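Ticket: Parts counter / Website / Order form
Subject: Bracket plate shows in the wrong group, and cart is emptied when I change the quantity
Opened: 1/16/22
Status: Waiting for customer
Priority: Normal
Shop software: Lanano Store, version 6
Store: Afolabi Hardware and Fixings, Brulurville

Customer wrote:

Hello, I write again about the order form, as the chat window closed before I could finish. We order small metal parts for our workshop every month and until September the form worked well. Now there are two problems and I think they are connected, but I am not sure.

Problem one. When I put a part in the cart and then change the quantity, the cart becomes empty. It does not happen with every part. It happens with parts from the group "Plates and brackets" and never with screws or washers.

Problem two. The same parts are shown under "Door furniture" when I use the search box. If I go through the menu on the left, they are in the right group. The price is also different: in the search it is the single price, in the menu it is the price for trade customers.

What I tried already:
- Other browser. Same result.
- Deleted the cookies and logged in again. Same result, but the first time the cart stayed full until I opened the delivery page.
- My colleague's account. Same result.
- Typing the quantity first and then pressing Add. This works! But if I want to correct it later, the cart is empty again.

I need to send an order for up to 300 pieces, so to begin again each time is not comfortable. Please tell me if I can send it by email in the meantime.

Reply from support:

Thank you for the clear report. Yes, please send the order by email and we will enter it by hand with your trade price. Put the ticket subject in the email so it comes to the right desk.

We could repeat the first problem on our test shop. For the second one we need more details. Could you send the text from the address bar after the search, and tell us which delivery region is chosen at the top of the page?

Customer wrote:

The region was "Pradine". I did not choose it, our address is in Brulurville. I changed it to Brulurville and the search now shows the correct group and the correct price. After I log out and log in, it is Pradine again.

The cart problem is still there, but it looks different now. The cart is not empty, it shows the old quantity. I changed 5 to 9 and it went back to 5 when I opened the delivery page.

Reply from support:

This helps a lot. Your account has two saved addresses, and the older one is marked as default. It was copied from the old shop when we moved to Lanano. The cart compares the group of the part in both regions, and if they are not the same it loads the last saved cart — in your case an empty one.

Please do these steps in this order:

1. Log in and open My account, then Addresses.
2. Delete the Pradine address. If the Delete button is gray, first mark the Brulurville address as default and save.
3. Log out, close all the shop windows, and log in again. Check that the region at the top is Brulurville.
4. Open "Plates and brackets" from the menu on the left. Add one plate to the cart and do not change the quantity yet.

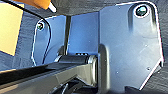
5. Open the cart, change the quantity, and press Update. Wait until the total price changes before you go to the delivery page.
6. If the old quantity comes back, write to us what the cart shows and the time when you tried it.

We also corrected the group of these parts for both regions, so the search should give the same result for all customers.

Customer wrote:

Steps 1 to 4 are done. The Delete button was gray, as you said, and after the change of default it worked. I will do the rest when the email order is confirmed, because I am afraid to order everything twice. Is it possible to keep the ticket open until then?

Reply from support:

Of course. Your email order is entered and you will receive the confirmation from the warehouse. An order is only sent when you press the last button on the payment page, so you can test the cart safely. We set the ticket to "Waiting for customer".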